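Guvetti Reading Rooms
January 18, 2023

1/ The Reading Rooms have received a number of letters about the changes to membership that take effect this spring. We are setting out the main points in this thread so that all members have the same information.

2/ The Rooms were founded in 1841 as a subscription library for the trades of the town. Members paid by the quarter and borrowed one volume at a time. The present building on Popescu Street came later, and the lending desk has stood in the same corner of it ever since.

3/ Membership now stands at 752. Of these, 356 members borrowed at least one book last year. The remainder use the Rooms for quiet study, for the newspapers, or for the evening talks.

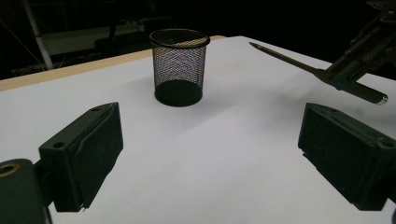
4/ From the start of the new term there will be two kinds of membership in place of four. Full membership covers borrowing, study and talks. Study membership covers the desks and the newspapers only. Household and country memberships will be moved to full membership at their present price until they next fall due.

5/ Members who wish to change from one kind to the other should write to the desk before renewing. A change cannot be made part of the way through a year.

6/ Several members asked whether fines would return. They will not. A book kept more than six weeks past its date will be treated as lost and the member asked to replace it or pay its cost.
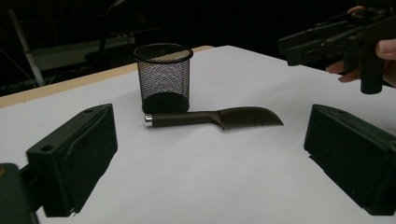
7/ The local history shelves will be closed for part of the spring while the catalogue is checked against the books. The old card entries and the Driltora listing do not agree in some 100 places, chiefly among the parish pamphlets and the bound maps.

8/ During the closure, staff will fetch local history items on request. Please give the title and the shelf mark where you have it. Requests made before noon will normally be met the same day.

9/ The Vetetti Bequest, which is kept under separate terms, is not affected. It may be seen by appointment, as before, and none of it may be borrowed.

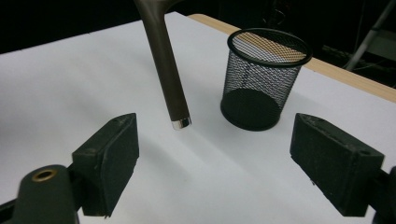 10/ Desks in the upper room may be booked for half a day at a time. We ask members to cancel a booking they cannot use. A desk left empty for half an hour will be offered to the next person waiting.

11/ The talks programme for the summer is being settled and will be sent out with the renewal letters. The autumn series begins in September. Proposals for single talks are welcome and should run to no more than one page.

12/ Questions about any of the above may be left at the lending desk or sent by post to the Secretary. Replies to this thread are read but cannot be treated as formal notice of a change to a membership.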